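Stilstead Psalter Corpus
Maintainer: Lizelle Mnguni
Last updated: 2023-09-25

Sung psalm texts from the parish of Clidside, transcribed from 91 service booklets. The booklets claim to follow one translation. They follow 2, sometimes within a single verse.

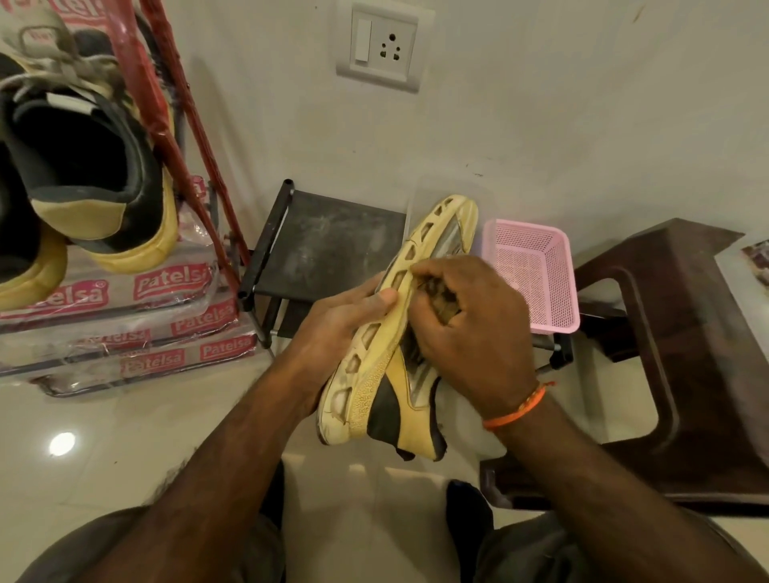

Reading time: 2 min

Contents: psalms.tsv has one verse per row, with booklet number, psalm, verse and pointing marks. Psalm numbers are Hebrew, so what your grandmother calls 90 is 91 in the file. Please don't open an issue on her behalf.

Known problems: "Selah" is spelled with great freedom. Coffee stains are tagged [gap]. Verses added in March are still unchecked against the booklets.

License: free for study and worship. Corrections go to Lizelle, who does read them, usually after Lent.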